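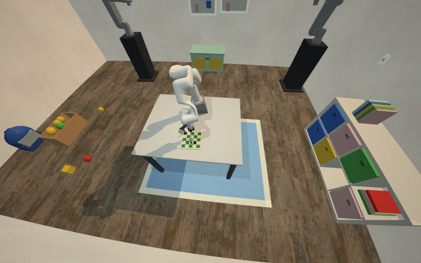
Clinau moves Korkulholm to a two-season content plan

Clinau has set out its post-launch schedule for Korkulholm, the turn-based trading game it released in September. The publisher will drop the paid expansion it had listed on the store page and put out two free seasons in its place, with revenue to come from a cosmetics shop.

The change was explained in a note to shareholders dated January 2021. Žofie Štefanec, head of publishing, wrote that players who stayed past the first campaign spent most of their time in ranked matches, and that a paid map pack would have split the matchmaking pool. Over 1,000 matches a day are now played in the ranked mode.

Season one adds the Vestura map set and a reworked tariff system. Warehouse limits rise from 700 to 800 units per port, and saved games from the current version will be converted on first load. Mods that edit the port tables will need to be rebuilt. Season two covers spectator tools and a replay file format that can be read outside the game.

Development of the seasonal content stays with Malý, the studio that built the base game. A separate team at Clinau will run the shop. Items will be sold at fixed prices – there are no random packs, and none of the items affect play. Buyers who paid for the deluxe edition, which included the canceled expansion, can choose a refund of the price difference or shop credit of the same value.

The console version is still listed without a release date. Štefanec wrote that cross-play depends on the new replay format and will not be tested before season two is out.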